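Contents Previous Next Index Glossary

Chapter 7
When the Pickup Fails: Soft Objects, Stops and Falls 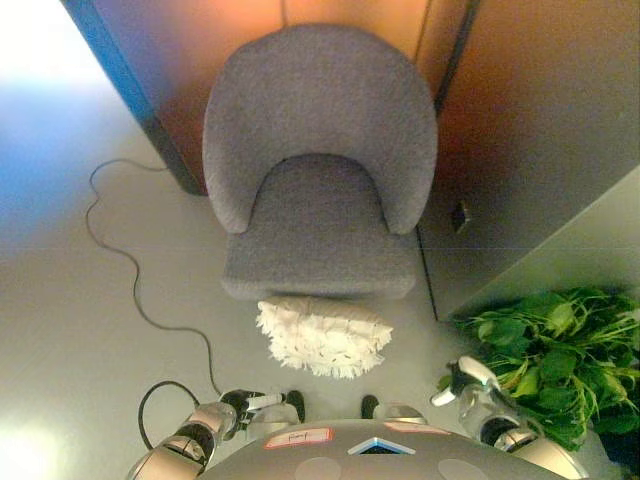
Start with a fault report. Most of this chapter hangs off one, so read it twice.

Site: Rusholm, furnished test room. Robot: a two-legged Birow, full height, two hands. Task: get a cushion off the floor and put it on a chair. Simple enough on paper. Run 266 of a long series. The robot bent, closed one hand on the edge of the cushion, started to rise, and the grip slid. The hand controller saw the load vanish and closed harder. The balance controller, still planning for a load, leaned the torso back. Two controllers, two ideas of what the robot was holding. It sat down hard on the floor and a wrist cable was pulled out of its connector.

No one was hurt. The operator was outside the marked line, as the rules said. But the stop button was pressed 700 milliseconds after the first warning, and by then the fall was well under way. Keep that number in mind. It comes back in Section 7.3.

Why the grip slid

Shaggy covers are hard on fingers. The tips close on tufts, the force reading looks fine, and the body of the cushion is not held at all. The Rusholm log showed a "good grasp" flag right up to the slip. So the flag was wrong – or more exactly, it answered a different question. It said there was pressure on the fingertips. It did not say the object was secured.

Older texts (Gollow's workbook is one) treat grasp checking as a yes or no test done once, before the lift. Not good enough for cloth, fringe, fur, loose foam. Check again during the lift. Check at low height. If the load changes by more then the set limit, hold still first, then lower.

Why it became a fall

A slip alone is a nuisance. A slip plus a wrong guess about weight is a fall. In the Rusholm case the expected load was never cleared after the object was lost, and the message that should have cleared it sat in a queue behind camera data. Queue order had been set months before, in August, for a different robot. Not reviewed when the Birow came in.

The Gallardo supervisor software did notice. It logged a warning, amber, not red. Amber warnings did not stop motion at that site. There had been over 2428 of them in the series and the staff had quit reading them. This is called alarm fatigue and you will meet it again in Chapter 9.

Cables

Also worth a look: anything lying on the floor within reach of the feet, and any loop standing out from an arm. Neither one caused this fall. The arm loop made the repair longer. Walk the floor before power on, trace each loose cable to both ends, and write down what you find, even when it is nothing.

What you should be able to do by the end of the chapter

Tell a contact reading from a secure grasp.
Draw the path of a "load lost" message from hand to balance controler, with delays.
Set a warning level and defend it.
Say where the operator stands, and why there.

Before you start 7.1, sketch the Rusholm event as a timeline. Use 2 rows, one per controller. Leave space under them – the operator's row gets added in 7.3.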